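Draltotdale Play Store Room
Minutes, January 2010

1. Minutes of the last meeting approved with one correction: the Bridach delivery was 11 crates.

2. Toy food sorting. The Florkov set is to be checked piece by piece. Items with split seams or loose paint go in the discard bin. Vegetables and fruit are stored in separate tubs, 12 pieces to a tub. Leftover pieces go on shelf 2. 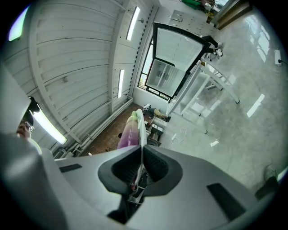 Item 2: pink and purple piece with pale green tip, main room.

3. Labels. Mészáros quoted for a pack of 100. Agreed to order one pack. Tub lids to be labeled on the short side only.

4. Lighting. Strip lights in the main room to be cleaned before the March stock check. Ladder to be booked through the front office.

5. Shelf plan held over to the next meeting.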